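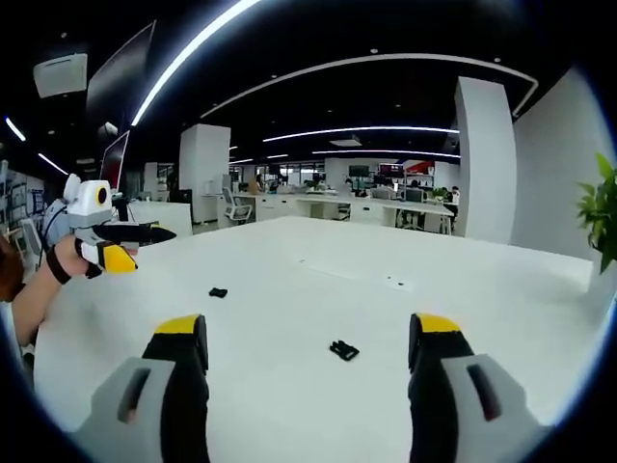 Trennwandsystem Bustura
Kategorie: Büroausbau / Raum in Raum
Hersteller: Zarkotier

Vorweg: Wer im Großraumbüro Ruhe sucht, wird mit Glaswänden allein nicht glücklich. Wir verkaufen Bustura trotzdem, weil das System ordentlich verarbeitet ist und sich später wieder abbauen lässt. Von dem Wort »Akustikoase« im Prospekt halten wir wenig.

Das System besteht aus Aluminiumprofilen, die zwischen Boden und Decke gespannt werden, und aus Feldern in Glas oder mit Stoffbespannung. Gebohrt wird nur am Wandanschluss. In Mietflächen ist das angenehm, solange der Vermieter den Teppich nicht ohnehin herausreißen will. Bei abgehängten Decken muss vorher jemand nachsehen, was darüber liegt. Viele Rasterdecken tragen den Anpressdruck nicht, und dann wird eine Unterkonstruktion fällig, die in keinem Listenpreis steht.

Lieferbar in drei Profilfarben: Weiß, Anthrazit, Sandgrau. Sandgrau sieht unter warmem Licht ziemlich gelblich aus – bitte ein Muster bestellen.

Zur Schalldämmung nennt der Prospekt Laborwerte. Im eingebauten Zustand liegt man erfahrungsgemäß darunter, vor allem an der Tür. Wer vertrauliche Gespräche führt, sollte die Doppelverglasung nehmen und auf die Schiebetür verzichten, auch wenn sie auf den Plänen hübscher wirkt.

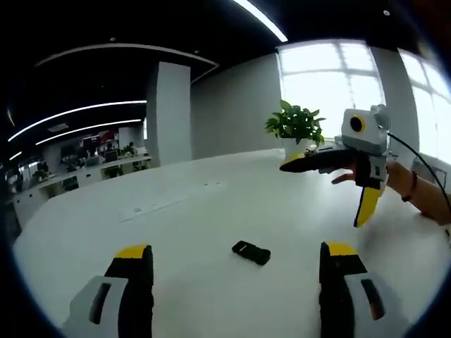 Bei der Schiebetür kommt noch etwas hinzu: Die untere Führung sammelt Schmutz und will regelmäßig ausgesaugt werden. Die Drehtür von Semaan passt in dieselben Profile und schließt dichter.

Technische Angaben
Feldbreite: nach Aufmaß
Verglasung: einfach oder doppelt
Türen: Schiebetür (Zarkotier), Drehtür (Semaan)
Lieferzeit: 22 Arbeitstage ab Freigabe der Zeichnung
Montage: 2 Monteure, 3 Tage für einen Besprechungsraum üblicher Größe
Oberlicht: auf Anfrage

Die Lieferzeit gilt nicht für Sonderfarben. Im September verlängert sie sich gern, dann wollen alle vor Jahresende fertig werden.

Aufmaß und Montage übernimmt Husirum. Strom und Datenleitungen in den Profilen sind möglich, müssen aber vor der Freigabe eingezeichnet sein. Nachträgliche Änderungen werden gesondert berechnet.

Preis auf Anfrage, Grundriss bitte gleich mitschicken.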